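Unit 6 handout: Rules for simulated trials of two-armed mobile robots
Brerkness course in applied automation. Revised 8/2/21

6.1 Scope

These notes cover the working rules for trials carried out in simulation before any run on the physical platform. They apply to domestic interiors only. Outdoor and warehouse layouts are treated in Unit 8. The rules follow the Weldu house code, with two changes adopted after the October review: the reset rule (6.3) and the wording of the speed limit (6.4).

A trial that breaks a rule is kept in the log and marked void. It is not deleted. Void trials count towards the total number attempted but not towards the success rate.

6.2 Starting state

Before the clock starts, both arms must be in the ready pose, in view of the head camera and clear of the floor, walls and furniture. The grippers are left open unless the task sheet says otherwise. The base must be at rest.

The room model must be one of the 28 listed in the Ivell set. Doors are part of the model and are to be given hinge limits and a handle that can be gripped, even where the task does not involve the door. A door modelled as a fixed panel gives the planner a wall it will not meet in a real house, and results from such a room may not be compared with the rest of the set.

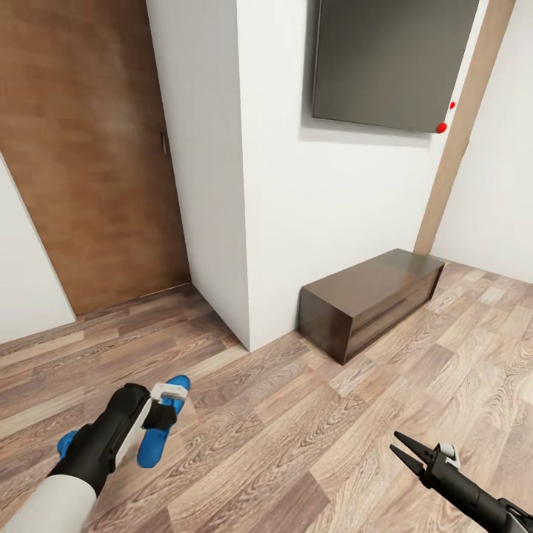
Lighting and floor texture may be varied between trials but not during one. If the texture is changed, the friction value stays as given in the room file. Students often alter both together, and the cause of any change in base drift is then lost.

6.3 Reset

Each task is run 100 times. After each run the whole scene is reloaded from file. Moving the objects back by hand is not a reset, as small errors in position build up over a long series. The random seed is written to the log before the run, never after it.

6.4 Limits during motion

(a) No part of either arm may move faster than 300 mm per second within reach of a wall, door or fixed item of furniture.
(b) The two arms keep a clear gap from each other at all times, except in tasks marked "shared grasp".
(c) Contact between a forearm and any surface ends the trial. Contact by the fingers is allowed only with the object named on the task sheet.
(d) The base does not turn while a gripper is closed on a fixed handle.

Rule (d) is the one most often broken. In the Zaretti exercise last year it accounted for 23 void trials, nearly all in door opening.

6.5 Records

The log holds the room number, seed, software version, start pose, end pose and reason for stopping. "Failed" is not accepted as a reason. State the rule broken or the step at which progress ceased.

Reading for next unit: Weldu house code, parts 3 and 4. Bring the log from Exercise 5.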